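Leslow cell, cups and lids: right arm dropping out
August, started 14:10

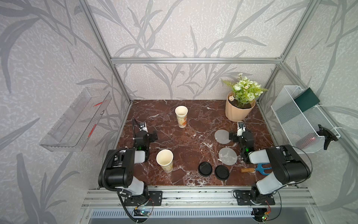
Both arms up, green lights on at the grippers. Cups and lids out on the marble.

Ran the lid task again after lunch. Right arm went limp at the shoulder part way through the reach, forearm came down on the table. No estop pressed, I was nowhere near it. Left arm carried on as if nothing had happened, which I like even less. Killed power to both.

Log says undervoltage on the right bus, then comms lost 45 ms later. So power first, comms second. Ilango had it down as the Sturano firmware but I don't buy it, same build on both arms and the left has never done this.

Tried:
- power cycle, rehome. Fine for 4 runs then dropped again, same pose near enough (arm stretched out left)
- swapped the supplies over. Fault stayed on the right
- wiggled the thin cable at the right base with the arm parked. Got the undervoltage flag 2 times. Aha
- reseated it at the board end. No flags since, but haven't run a full reach yet so dont read much into that

Think the loop at the base pulls tight when the shoulder swings over. Left has the corrugated conduit, right doesnt. Needs proper strain relief, a cable tie is not a fix (Ekene, I know you have a bag of them).

Safety bit: one arm dropping out MUST stop the other. Currently it doesn't. Raised as 2082 on the Mustside tracker, marked it blocking. Until that's closed no hands inside the frame with either arm powered, including "just moving a cup".

To do
Ekene: new cable, longer, conduit if it'll fit
Ilango: cross stop between arms, test by pulling comms on the right and then the left
Me: check forearm for play after the knock, gripper fingers too. Recalibrate befor any more recording

Left it isolated at the wall, tag on the plug.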